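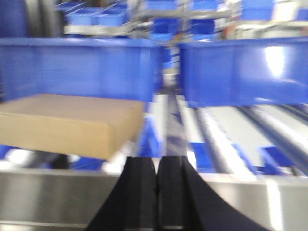
A flat cardboard box in front of a blue plastic bin

A cardboard box is a container made from stiff paper or paperboard, used for packing, moving and storing goods. Most shipping boxes are made of corrugated board, in which a wavy inner sheet is glued between 2 flat liners. Thinner paperboard is used for cereal, shoes and gifts.

Boxes are usually cut and creased at the factory and delivered flat. The common slotted style has four flaps at each end, closed with tape, glue or staples. Telescope boxes have a separate lid that slides over the base.

Cardboard weakens when damp — stacked boxes may sag or collapse. Used boxes can be pulped and made into new board.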